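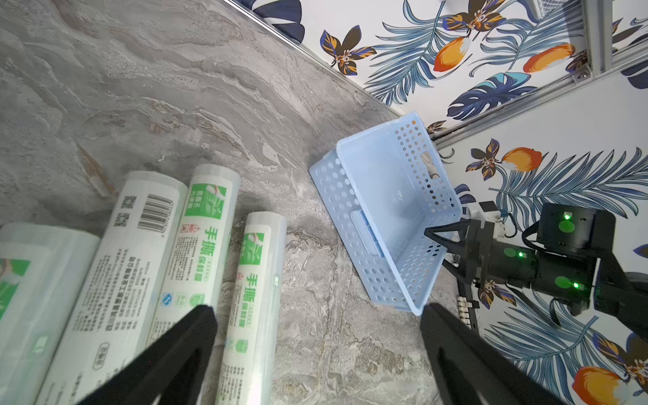 Chamada para participantes -- residência de livro de artista e impressão, Ateliê Ruka

O Ateliê Ruka, em Fallcombe, abre inscrições para a sua residência de edição de artista, que decorre no mês de julho. Procuramos 7 participantes com prática em gravura, tipografia, encadernação ou performance com texto. Não é preciso ter diploma. Pedimos, porém, que cada pessoa já tenha terminado ao menos uma publicação, mesmo de tiragem muito pequena.

O trabalho é orientado por Senad Mladenović, impressor e responsável pela coleção Mujić, que reúne quase 1107 livros e folhas soltas. Os participantes podem consultar a coleção todas as manhãs, a partir das nove horas. 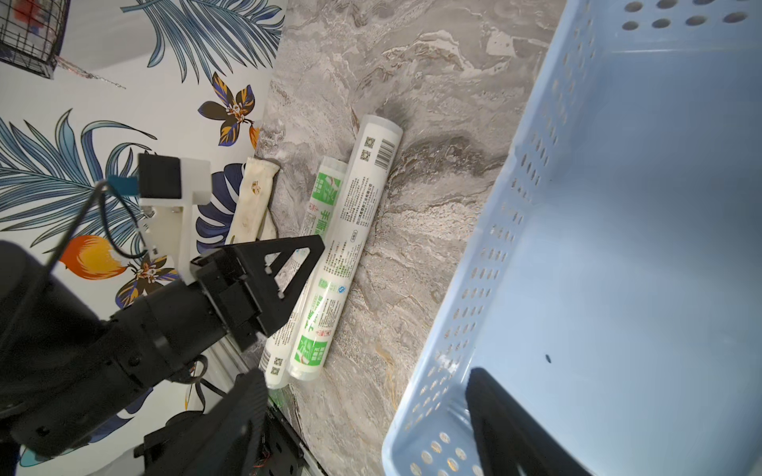

Durante a residência, cada participante realiza uma edição própria e colabora num livro coletivo, que será mostrado na galeria Skirard. Dois exemplares da edição própria ficam no ateliê; os restantes pertencem ao autor.

Oferecemos alojamento em quarto individual, papel, tinta e acesso às três prensas. As viagens e as refeições são por conta do participante -- existe uma cozinha comum na casa.

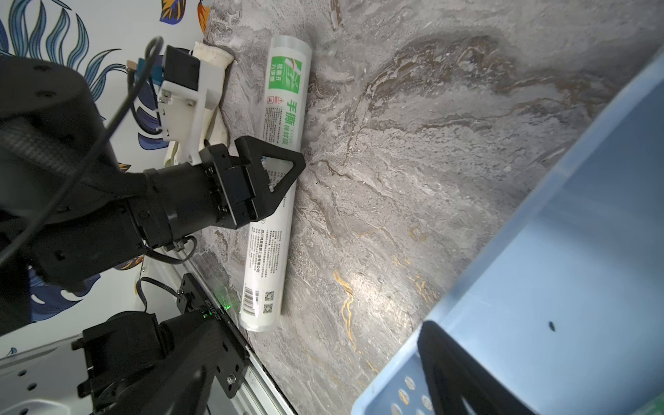

Rolo de película aderente sobre superfície cinzenta de padrão marmoreado.

Para se candidatar, envie:
Uma carta de uma página, em português ou em inglês
Até cinco imagens de trabalhos anteriores
Uma descrição breve do projeto, com o formato e a tiragem prevista

As candidaturas são recebidas pelo formulário na página do ateliê até ao fim de maio. Respondemos a todas as pessoas, também às que não forem selecionadas.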